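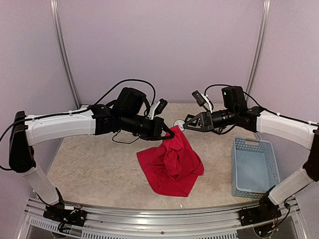

Cell Bromine

The cells at Sharifi were named after elements, and I was put on Bromine because the woman who had been on it moved to nights. It was the smallest one, two arms and a rail and three pale walls, in a row of cells that ran the length of the old cannery in Wava. I had folded hotel laundry for most of my adult life before that. The ad had said no technical background required, and for once it was true.

You sat in front of the cell with a handle in each hand. When you moved the left handle the left arm moved, and when you squeezed the trigger the fingers closed. The screen in front of you showed what the wrist cameras saw. You were allowed to look over the top of the screen at the arms themselves, but the shift lead said the good operators stopped doing it after a while. I looked over the top.

The task was cloth in basket. You picked up the cloth from the mat, gave it over to the other gripper if it needed giving over, put it in the blue basket, and pressed the pedal. That was one run. Then you reached in with your real hand, took the cloth out, dropped it any way it wanted to land, and did it again. They needed 200 good runs before Stamirar would train on it. Stamirar was the program that watched everything we did at night and tried to do it alone in the morning.

On my first day I got 9 good ones. The rest were thrown out. The notes came back on a printed sheet with a run number and a reason beside it. Pause too long. Second grasp. Operator reached into cell. Pause too long.

"It can't tell what you were thinking while you waited," the shift lead said. "It only learns to wait."

I told her I was deciding where to take hold of it.

"Decide before the pedal," she said.

So I tried that. I looked at the cloth on the mat and made up my mind, and then I pressed the pedal and went. It was how I used to work at the hotel, where the sheets came out of the dryer in a rope and you had to find a corner without seeming to look. You take the highest part and lift. The weight of the cloth does the sorting for you. My mother taught me that in her kitchen with dish towels, standing behind me with her hands over my hands, and I hadn't thought of it in years until I had a plastic grip in each fist and was doing it through a machine.

By the second week I was getting most of them. I learned that the right arm was a little slow to start and that you had to lead it. I learned to bring the fingers straight down, because if they came in at a slant they pushed the cloth along the mat ahead of them. I stopped hearing the motors. At home I caught myself picking up a sock by the highest part and holding it there, waiting for it to hang.

There was a lid left in the cell, a round white one, off some jar. It had been there when I started. I asked if I should take it out and the shift lead checked her tablet and said no, it was on the list for that setup, leave it. The cloth kept landing by it. I got used to working near the lid the way you get used to a chair that's in the way.

Run 2129 was the one they sent back to me with a question. The numbers carried over from every cell in the building, so it wasn't my two thousandth anything. It was a handover, left to right, and I had stopped partway through with both arms in close. The reviewer had pulled a still from it and written, Is this intentional?

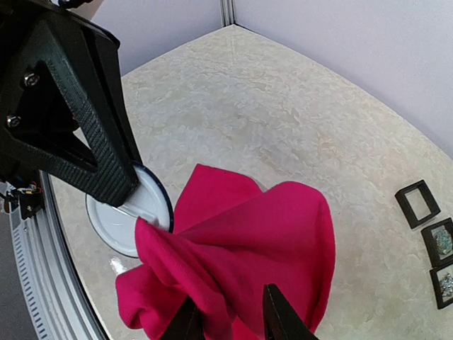 Run 2129, wrist view. The cloth held near the lid.

I looked at it for a good while. I remembered the run because my phone had buzzed in my jacket on the back of the chair. It was my brother, and I knew what it was about, because there was only one thing he would call about during my shift. I had not let go of the handles. I had held the cloth where it was and listened to the phone go on and then quit. After that I finished the handover, put the cloth in the basket and pressed the pedal. The clock on the recording said the stop had lasted 6 seconds.

Our mother had died at 2:40 that afternoon. I found that out in the parking lot.

I took my days and came back. The sheet was in my tray with the question on it and a line underneath for the operator to answer. There was a box for yes and a box for no. If I checked no, the run would be thrown out like the others. If I checked yes, it would go in with the rest, and Stamirar would have it.

The shift lead came by and saw me with the pen. She said she was sorry about my mother. She said nobody would mind if I just left that one for her to deal with.

"What happens if it's a yes?" I said.

"Then it's one out of 200. It'll probably wash out."

"Probably?"

"Sometimes they pick up something small," she said. "There's one down in Argon that taps the table before it starts. We never found the run it came from."

I checked the box and put the sheet in her tray face down. Then I sat and took hold of the handles. The cloth was on the mat where somebody had dropped it, and the highest part was a little left of the middle. I pressed the pedal and went down for it.

They trained on the cloth runs at the end of May. I was on a different cell by then, doing cups, but I came in early that morning and stood behind the chair at Bromine while it ran with no one in the seat. The left arm lifted the cloth. The right arm came over, a little slow to start. I watched the two of them come in close and I kept my eye on the clock.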